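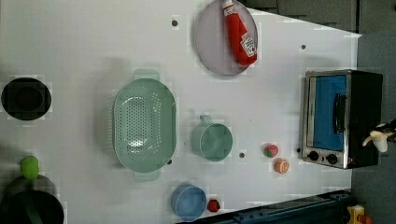 Teaching by Demonstration: A Conversation with Embla Aasen

Embla Aasen leads the demonstration program at the Trerklow Institute, where staff operators guide robot arms through household tasks by remote control so that the recorded motions can later be used for training. The program, known internally as Fontana, is now in its second phase. She spoke with the Institute's newsletter in August about the daily practice of teaching a machine by example, the training of operators, and the limits of what a demonstration can convey.

From the drafting room to the control station

Aasen did not come to the field through robotics. She was trained as an occupational therapist and spent the first part of her career helping patients relearn ordinary movements after injury. She regards the two kinds of work as closely related.

"In therapy, you learn to break a movement down without losing sight of what the person is trying to do," she said. "A patient does not want to practice closing the fingers. A patient wants to put a cup on a shelf. When I was first asked to watch operators and comment on their technique, I found that I was giving much the same advice I had given on the ward."

She joined Trerklow as a part-time adviser and took over the program when its first phase ended. At that time the operators had been drawn largely from the engineering staff. Aasen opened the role to applicants with no technical background and wrote a training course for them, which is still in use.

The course takes 15 working days. New operators spend the opening period observing, then move an arm with no objects within reach, and only afterward attempt to pick anything up. Aasen acknowledged that many find the early stage slow.

"They would like to begin with the interesting part," she said. "I ask them to be patient. An operator who has not yet learned how the arm behaves near the edge of its reach will discover it in the middle of a task, and then we have a poor recording and a discouraged person."

Choosing the tasks

Fontana is concerned with kitchen work: clearing a surface, moving food from one container to another, setting out dishes. Much of it is carried out with toy food and cookware. Aasen described the choice as a practical one. Toy items can be dropped, squeezed and replaced at little cost, and they vary enough in shape to raise real questions of handling.

Fruit has proved especially useful. A round item may roll when the fingers close on it unevenly, and a flat slice gives them very little to hold. A banana presents a different problem, in that the operator must decide where along its length to take hold, and the decision affects how it can be set down.

"There are several acceptable answers with a banana," Aasen said. "What I ask is that the operator settle on one before the gripper arrives. Hesitation shows in the recording. If the hand hovers and turns and hovers again, the system has no means of knowing that the person was simply thinking."

The arrangement of the table also receives attention. Operators are instructed not to tidy it more than the task sheet requires. Items that play no part in the task are left where they are, and the starting positions are changed between recordings. In the first phase, Aasen said, the layouts were too orderly, and a model trained on them performed badly as soon as a bowl was moved a short distance from its usual place.

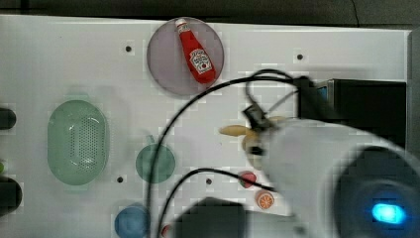 What makes a good demonstration

Asked how she judges the quality of a recording, Aasen said that she begins with the approach. An arm that comes in at a sensible height and angle seldom has difficulty with the grasp itself. She then looks at the release, which she considers the most neglected part of the work.

"People relax once the object is over the bowl," she said. "They open the fingers too early, and the item falls where it should have been placed. The task may be marked as complete, and by the letter of the sheet it is. I would still ask for it to be done again."

Speed is of less concern to her. The program once set a daily target for each operator, and the figure was met without difficulty, but reviewers found that the motions had become abrupt. The target was withdrawn. The current practice is to review a sample from every session with the operator present, and to discuss two recordings in detail - one chosen by the reviewer and one by the operator.

Mistakes are not always discarded. When an item slips and the operator recovers it in a controlled way, the recording is kept and given a separate label. In the most recent review, 49 recordings were kept on this basis out of 146 examined. Aasen said that the proportion was higher than she had expected and that she was glad of it. A machine that has seen only clean attempts, in her view, has little to draw on when its own attempt goes wrong.

Care for the operators

Remote operation is tiring in ways that visitors do not always notice. The hands are held in position for long periods, and the eyes move constantly between the controls and the table. Aasen has drawn on her earlier profession in setting the length of sessions and the height of the seats, and she requires a break away from the station after each block of recordings.

She also asks operators to write a short note at the end of the day. The notes are not graded. Several changes to the task sheets have come from them, among them the decision to let left-handed operators begin from the opposite side of the table.

"They know the work better than the rest of us," she said. "I read every note, including the ones about the chairs."

Next steps

The Institute plans to extend the program to its second site, Stullby, where the same training course will be offered. Aasen will divide her time between the two locations during the opening months. The work there will begin with tasks that involve doors and lids, which call for the arm to follow the path of a hinge and have so far been recorded only in small numbers.

She was cautious when asked how soon a robot trained in this manner might be of use in an ordinary home. Some tasks are now repeated reliably on the table where they were taught, she said, and a change of table is still enough to cause trouble. Her own measure remains the one she used with patients, who were not considered ready to leave until they had managed the same task in a kitchen they had never seen before. The Stullby site will have two kitchens for that purpose, and the second will be kept out of all training recordings.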